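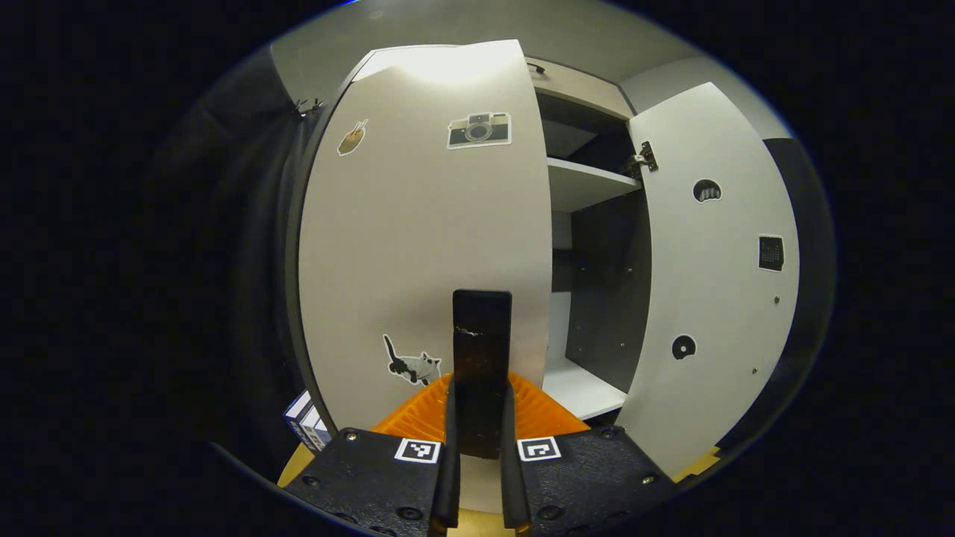
# Re: [okley-growers] Black bottoms on tomatoes, and the tank

From: Azlan Pattinasarany
Date: 28 June 2019
List message 3774

Omolara Ekwueme wrote:

> Hello all,
>
> First trusses on my greenhouse plants are coming on well for size but a good few of the fruit have a flat brown patch underneath, going black on the worst ones. It is only on the plum types. The round ones next to them are clean, same bed, same feed. I've picked off the bad fruit and put them on the heap.
>
> I am watering every evening when I can get up there but with work I do miss some. When I miss, I give them double the next day. Somebody at the gate told me to put crushed eggshell round them and somebody else said Epsom salts. I don't want to do both and make it worse.
>
> Second question. Has anybody on the list got a timer working off a water butt or tank with no mains pressure? I bought one last year and it would only dribble. I still have it and would rather not buy another.
>
> Third, are the strawberries under the net on the Menar side supposed to be shared or are they on someone's plot? They want picking.
>
> Omolara

Omolara, answers in order, apart from the strawberries, which I've put at the bottom.

The brown patches are blossom end rot. It isn't a disease and it won't spread from fruit to fruit, so the heap is fine. It comes from the fruit going short of calcium while it is small, and on our soil that is nearly always down to water. There's enough calcium in the ground. The plant moves it up with the water, and if the bed dries out for a day or two the far end of the fruit goes without. By the time you see the patch the damage was done a couple of weeks back. Plum types get it far more than round ones. I grow Lombardi from the seed swap, the long red one, and it gets it every year on the first truss whatever I do. Later trusses are usually all right.

So leave the Epsom salts alone. That's magnesium, and too much of it can make things worse. Eggshell does no harm but takes so long to break down that it will do nothing for this year's crop. If you have a bag of it, put it on the heap with the bad fruit.

The double watering won't make up for the missed day either. What you want is the bed staying the same all the time, damp a few inches down when you push a finger in. If your plants are in growbags you will struggle to do that by hand in hot weather at all, and I'd cut the bottoms out of the bags next year and stand them on soil. A mulch helps too. I use grass clippings, thin layers, topped up when they go brown, kept a couple of inches off the stems. Last year I put them on too thick and they went slimy and stank.

One more thing on feed. If you are giving a high potash tomato feed at full strength every time, go down to half strength and see. Strong feed in a dryish bed makes it harder for the roots to take up the rest. I feed once a week at half strength from when the second truss sets and the plants look no worse for it.

## The timer

Yours is almost certainly the kind meant for a mains tap. They have a diaphragm valve inside that needs pressure to open properly, and a butt on a couple of blocks doesn't give it any. You need the sort with a ball valve that a small motor turns. It should say on the box that it works from zero pressure. If it gives a minimum pressure, it's the wrong kind. I would hang on to your old one in case we ever get the standpipe run down to the bottom plots, where it would be fine on the mains.

I've had mine on the tank at the back of the greenhouse since last September and it has been no trouble, bar flat batteries once. I take it indoors over the hard part of the winter. A frozen ball valve will crack.

What I've got, for anybody else who wants to copy it:

- Tank holds 318 litres when full, fed off the shed gutter. It stands on two courses of block, and I wish I had gone to three. Height is all the pressure you get.
- A filter between the tank and the timer. I left this out to begin with and lost a whole row to bits of moss off the roof. Rinse it out once a week. A piece of old tights over the downpipe catches the worst before it goes in.
- Wide hose for the main run, as short and straight as you can make it, then thin pipe off to each plant.
- No pressure-compensating drippers. They stay shut on a tank. I use the cheap adjustable ones opened right up, or just the bare end of the thin pipe pegged down.
- One pipe to each plant, eight plants, all pipes cut to the same length even where that leaves a loop lying about. Different lengths gave me different amounts.

To set it, I put a jam jar under the first pipe and another under the last and ran it until I had a decent amount in each. With the tank full, 180 seconds morning and evening did for June in ordinary weather. With the tank under half, the flow drops off and it wants longer. There is no getting round that without a float and a second small header tank. Firudden way they have one built like that on the show plot and it works well, but it's more plumbing than I want.

If it's hot for several days running I add a third go in the early afternoon. I'd sooner do that than lengthen the other two, as the water just runs through once the bed is full.

Go and look at the bed, whatever the timer is doing. Mine stopped on the flat batteries and I walked past it two evenings running before I noticed the leaves.

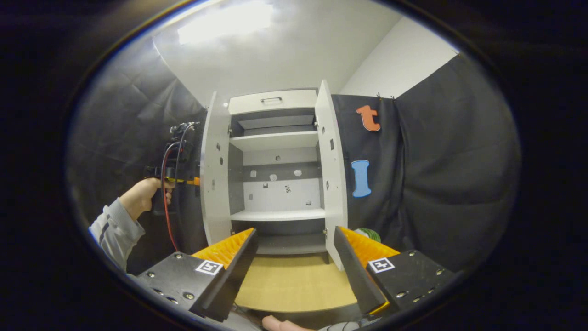
## Other bits while I'm writing

**Side shoots.** A few of the newer plots have cordons that are well on the way to being bushes. Pinch the side shoots out while they are small, in the morning when they snap clean. If you've let one get as thick as a pencil, cut it and leave a short stub. Don't take a great load off in one go in hot sun or the fruit on that side will scald. Bush types you leave alone, so check the packet. If you want spare plants, the bigger side shoots will root in a jar of water on a windowsill in a week or so, and there's just about time to get fruit off them under glass.

**Lower leaves.** Take them off up to the first truss once the fruit on it has filled out. More than that isn't needed yet. I know some strip the lot and I've never seen it do any good.

**Blight.** Nothing on our side so far. The early potatoes can come out as you want them, and I'd be lifting them sooner over leaving them sitting if it turns warm and wet. If you do find it, cut the tops off and take them away. Please don't put them on the open heap by the bottom hedge. I know opinions differ on whether a good hot heap kills it, but that one has never been hot.

**Greenhouse doors.** Open both ends by day and leave a gap at night now. I've been up early and found two or three shut tight with the glass running wet inside. That is how you get grey mould, and the flowers won't set either if the pollen is sticking together. Give the strings a tap about the middle of the day if you happen to be there.

**Cucumbers.** Mine have been slow. I put it down to planting out too soon, and the three I sowed late have caught the others up. If you've got the all-female sort in the greenhouse, keep the ridge ones out of it.

**Leeks.** I've got more than I can use, pencil thickness, ready to go in. They're heeled in at the end of my second bed by the path, next to the rhubarb. Take what you want but firm the soil back over the rest. Make a deep hole, drop one in, fill the hole with water and leave it at that, no need to push the soil back.

## Strawberries

They're shared. The bed under the net on the Menar side was on the old half plot and came to everybody when it was given up. Take a punnet's worth and leave some for the next person. Peg the net down again all the way round afterwards, please — we had a blackbird shut in there last week and it had eaten well.

The plants are getting on for four years old and the fruit is going small, so I'd like to start a new row. If anybody is picking there, look for runners coming off the strongest plants and peg one or two from each into a pot of compost sunk in the ground. They'll be rooted by the end of August and can go in their new place in September. Pinch off anything beyond the first plantlet on each runner. I have pots if you're short.

Omolara, if you want to bring your old timer up I'll have it apart and look at the valve, then we'll know for certain. I'm there most evenings until it gets dark. The adjustable drippers I mentioned come in a bag far bigger than I needed and you can have the rest of mine.

Azlan
Okley, top end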